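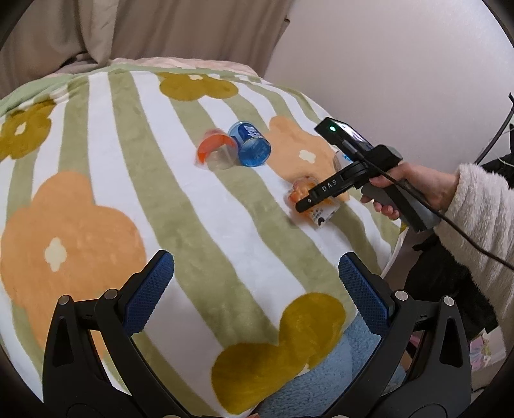
Figure 2. Bed with a striped and flowered blanket.

Home Articles Issues Authors Contact
Search this journal Go Advanced
Filed under: Mobile Devices, Household Use

3. Overnight Charging in the Home

3.1 Background to this part of the study

The first two sections dealt with battery wear as measured on the bench. This section deals with what owners do with their phones at night. Overnight charging is the longest single charge most phones get, and it is the one owners think about least. Advice on it is easy to find and often conflicts. Some guides say to unplug at a set level, some say the phone will look after itself, and many older ones still tell the reader to run the battery flat before charging it again.

Earlier work by our group (Magaña and Bevan) asked owners to estimate how long their phones stayed on the charger. When the estimates were checked against the phones' own logs, they were poor. Owners tended to leave out short daytime charges in the car or at work, and they gave the time they went to bed as the time the phone was plugged in. For that reason we relied on logged data wherever we could and used interviews mainly to learn why people charged the way they did.

3.2 Participants

We recruited 100 phone owners in and near Plastthorpe through a notice at the Naidoo repair counter and a second notice in the public library. To take part, a person had to be an adult, use one phone as their main phone, and charge it at home on most nights. We did not limit the study to one make. Most of the phones were mid-range models, and a fair number were Heltach handsets, which sell well locally through a trade-in plan.

Recruiting at a repair counter has an obvious effect on the sample. People who go there already have some complaint about their phone, and in many cases the complaint is the battery. Library participants were less likely to mention battery life without being asked. We kept the two groups apart in the analysis and note below where they differed.

Participants who shared a charger with another member of the household were kept in the study. Petronella Visser, who ran the interviews, suggested adding a question on shared chargers after the first week, and those interviewed before then were called back and asked the same question by phone.

3.3 Logging

Each participant installed Tuvard, a small logging app written for this project by Palesa Botha. Tuvard records the time a charger is connected and disconnected, the battery level at both points, and the battery temperature while charging. It does not record location, calls, messages or the names of other apps. The log is kept on the phone and was copied by us at the closing visit with the owner present.

The app checks the battery at fixed intervals and does not listen for every change, so that it would not itself drain the battery by a noticeable amount. This has a cost. A plug that was pulled and put back between two checks does not show up as two events. We looked at this on our own phones and found that the missed events were mostly loose cables, where the owner had pushed the connector back in without thinking about it. We have treated them as one charge.

A few phones closed Tuvard in the background to save power, and this left gaps in the log. Nights with a gap were dropped. We did not try to fill them in from the nights on either side. One Heltach model was worse than the others in this respect, and its owners had to be shown how to exempt the app in the power settings. Logging ran through November.

3.4 Interviews

Interviews were held in participants' homes where they agreed to this, and at the library where they did not. The home interviews were more useful. People could point to the outlet they used and explain why they used it, and this brought up details that had not come up in the pilot, such as an outlet controlled by a wall switch that another person turned off at night.

Three questions were asked of everyone: where the phone is charged at night, what decides when it is unplugged, and whether the owner has changed any charging setting. The rest of the interview was open. Notes were taken by hand and typed up the same day.

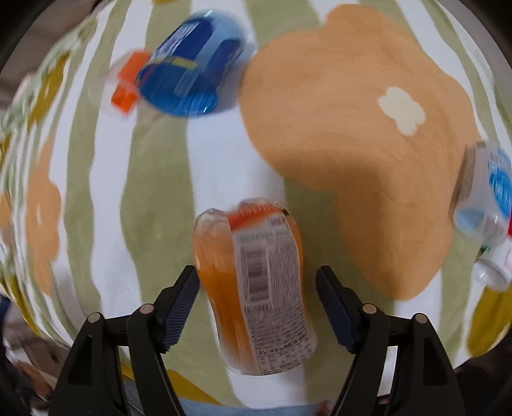 Figure 3. Orange bottle on patterned fabric.

Notes were then sorted by two readers, Fatima Matlala and Petronella Visser, working apart. They used a list of reasons drawn up from the pilot and were free to add to it. Where they disagreed, the note was read again by both and a shared label was agreed on. Most of the disagreements were over the label "habit," which one reader had used for any answer with no stated reason and the other only where the participant used that word or one close to it. We settled on the narrower use and added the label "no reason given."

3.5 Results

Most participants plugged in shortly before going to sleep and unplugged after waking. The battery level at the time of plugging in varied a good deal from night to night for the same person, and it did not predict whether the phone would be charged. A phone with more than half its charge left was nearly as likely to be plugged in as one that was almost empty. This agrees with what people said. The charger was part of going to bed, and the level on the screen did not come into it much.

The place where the phone was charged mattered more than we had expected. Phones charged beside the bed were plugged in later and were often used while charging. Phones charged in a kitchen or hallway were plugged in earlier and left alone. Use during charging was linked to higher battery temperature in the logs, though the difference was small for phones using the slow charger they came with and larger for phones using a fast one.

Soft surfaces came up in many of the interviews. Several participants said they had heard that a phone should not be charged on bedding, and most of those said they did it anyway from time to time. We cannot tell from Tuvard what a phone was resting on. The temperature record does show some nights that were much warmer than the same owner's usual night, with no sign of heavy use, and a covered phone is one possible cause. A case left on or a warm room would look the same in the log.

Few participants had changed a charging setting. Among those whose phones offered a charge limit, the common answer was that they did not know it was there. Those who did know of it were mostly from the repair counter group and had been told of it by the technician. Some had turned it on and later turned it off again, usually before a trip, and had not gone back to it.

Shared chargers led to a pattern of their own. In these homes the first phone was often unplugged by someone other than its owner once it looked full, and the second was put on in its place. The result was a shorter time at full charge for the first phone. Owners did not describe this as a way of caring for the battery. They described it as needing the cable.

3.6 Limits

The study covers one town and one month. Charging habits may differ in hot weather, and heat is one of the main things that wears a battery down. A phone battery is often said to last for around 1000 full charges before it is noticeably weaker, but such figures come from controlled charging at a steady temperature, and our logs are too short to say how any of these phones compares.

Taking part may also have changed what people did. Tuvard shows a small icon while it is running, and a few participants said it made them think about the charger during the first days. We compared the opening week of each log with the remainder and saw no clear shift in plug-in times, but the comparison would not pick up a small one.

The interviews were held before the logs were copied, so participants could not be asked about particular nights. In a follow-up we would reverse the order. Rutilio Magaña has drafted a version of the interview in which the owner looks through the log with the interviewer and comments on nights that stand out, and it is being tried with staff phones first.

3.7 Use of these results in the model

The wear model in Section 4 takes three inputs from this section: the time spent at full charge, the battery temperature during that time, and the level at which charging began. The values were taken from the cleaned logs, with the repair counter and library groups entered separately. Interview answers were not used as inputs. They were used to choose which changes in habit to test, and changes that no participant said they would be willing to make, such as getting up to unplug the phone, were left out.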